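The Folding Table: a little gallery from our laundry days

Welcome, and thank you for stopping by! This page began as a few notes about tidying the summer things away in August, and it has grown a bit since then, as these pages do. We are fond of a well-folded shirt here at Irkum, and fonder still of a drawer that shuts without a shove, so most of what follows is about T-shirts, which are the hardest thing in the basket to keep neat (I would sooner do sheets, and I don't say that lightly).

Short sleeves are the fiddly part. One lies down nicely and the other sticks up like a hand in class, and by the time you have coaxed that one flat the hem has gone wandering. My own habit is to take hold of the shirt at both ends, low down, and give it a gentle stretch before I fold anything at all.

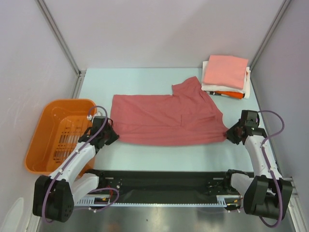
Once the long edges are more or less level, I fold the sleeves in towards the middle and smooth outwards with the flat of the hand, slowly, so the little diagonal creases have somewhere to go. Jersey always sags a touch when it is lifted, and I've stopped fretting over it. It settles down again when you lay it on the table, and a second smoothing does no harm.

Dusty reds and other faded colours go in a pile of their own with us, mostly for the pleasure of opening the drawer on them. The Vilela chest takes 13 shirts standing on end in the top drawer, and the Tomer one takes rather fewer but has the nicer handles.

Jumpers have their own page, under Sterkeck, where you'll also find the long argument about rolling versus folding. Do have a look if you've got a cup of tea on the go, and write in if your family folds them another way!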